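The repair shop on the lower end of Vurstead has been open since May of the year the mill closed. The owner asked me to leave names out, so I have. We talked on January 23, 2022, between customers.

"I learned on boots," he said. "Work boots, farm boots. Dress shoes came later, when the offices moved in."

He charges 105 for a full resole and turns down more jobs than he used to. Cheap soles are glued in a way that won't take a second one, and he tells people so at the counter.
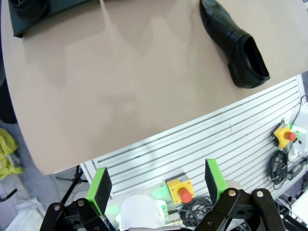 Most of the trade is heels. He did 212 pairs last year and wrote each one in a ledger, as his father did. Rent went up by 300 in the fall. He thought about moving out to Tralar, where space is cheaper, but his customers walk to him and he doubts they would drive.

"A heel is twenty minutes if the block is sound," he said. "If it isn't, you're rebuilding it, and then I have to call the person and talk about money. I don't like that part."

I asked what wears a good shoe out fastest. He said wearing it two days in a row, and drying it on a radiator.

"Leather needs a day off. Put paper in it and leave it alone. Go easy on polish too. People put on coat after coat and then it cracks where the foot bends." 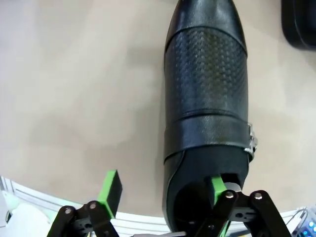 Tawfik, waiting on a pair of brown lace-ups, disagreed about the polish and said he had done his every Sunday night for years with no cracks at all. The owner told him he probably brushed it off properly, and most people don't.

He has no apprentice. One came over from Dovow for a winter and left for a warehouse job that paid 100 a week more.

"I couldn't match it," he said. "I'd have gone too."

He closes at five, earlier if it snows.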